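Home Safety Check for Families with Small Children
Molholm Tenants' Association, winter round, June
Checklist with comments, flat 33

I fill in this list together with the family, and I write my comments under each point. Where it says OK, nothing must be done. Where it says FIX, please do it before the next visit. Where it says WATCH, it is fine today but it can become a problem when the child grows.

1. Entrance and hallway

Smoke alarm present: OK
Smoke alarm tested with the button: OK
Floor clear, no loose mats: FIX
Keys near the door but out of reach: OK

Comment: The mat slides on the tiles. A rubber net under it is enough, you can cut it with normal scissors. The alarm is a Fekero and it made its sound at the first press. Please write the date of the battery change on a piece of tape and put it on the side, so the next person knows.

2. Small storage, drawers and boxes

Tall furniture fixed to the wall: FIX
Small drawer units out of climbing reach: WATCH
Button batteries and magnets locked away: FIX
Sewing things, pins and needles locked away: OK

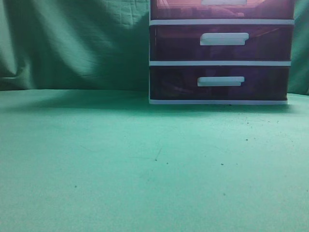 Furniture that can tip is the point where I am most strict. The tall bookcase in the bedroom must be fixed with a bracket on both sides, and the screw must go into the stud and not only in the plaster. Light plastic units are often forgotten. When the drawers sit one above the other and have see-through fronts, like the purplish ones here, a child can notice that there is something inside even if the shapes are dim, and will want to open them. I recommend to keep the harmless things in the low drawers and to move everything small enough to swallow into a box with a lock. Button batteries are the worst of all. If you think a child has swallowed one, do not wait for signs, call emergency at once.

3. Kitchen

Stove guard or knob covers: FIX
Pot handles turned to the back: OK
Dishwasher tablets out of reach: FIX
Sharp knives in a high place: OK
Fire blanket on the wall: WATCH

Comment: The dishwasher tablets were under the sink behind a door without a latch. They look like sweets and they burn the mouth. Please put them on the top shelf today, the latch can come after. The fire blanket hangs very near to the stove. If the pan burns, you would have to reach over the flame to take it. Better is beside the door — the same height, only more far away.

4. Medicines and cleaning products

Medicines in a locked cupboard: OK
Child-resistant caps closed fully: WATCH
Products kept in their original bottle: FIX
Poisons information number on the fridge: FIX

Comment: Many people say "it has a safety cap" and then they leave the bottle on the bench. The cap only makes the child slower. It does not stop every child, and it does not work at all if it was not turned to the end.
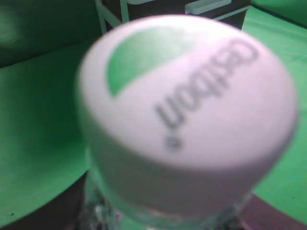

I ask also that no cleaning liquid is poured into a drink bottle, not even for a short time and not even with a label written by hand. A small child does not read the label, and a tired adult at night does not read it either. In this flat there was floor cleaner in an old juice bottle in the laundry. We have agreed that it goes away and that a new one is bought in its own container.

5. Bathroom

Hot water temperature limited: FIX
Non-slip surface in the bath: OK
Hair dryer unplugged after use: OK
Door can be opened from outside: OK

Comment: The water at the tap was clearly too hot for a child's skin. A licensed plumber must adjust the valve, please do not try it yourselves. Sandu Plumbing does this work in our building and knows the old pipes. Until then, run the cold water first and finish with the cold.

6. Windows, balcony and cords

Window opening limited on upper floors: OK
No furniture under the windows: FIX
Blind cords fixed high on the wall: FIX
Balcony gate closes by itself: WATCH

Comment: The cot stands under the window with the blind, so these two points are one problem. Move the cot to the inner wall and both are better. For the cords I use the Zundent cleat, it needs 2 screws and takes some 8 minutes. The balcony gate closes, but slowly. A little oil on the hinge could help.

Next visit: in 40 days, in the morning. Please have the bracket for the bookcase ready. I will bring the drill and the spirit level.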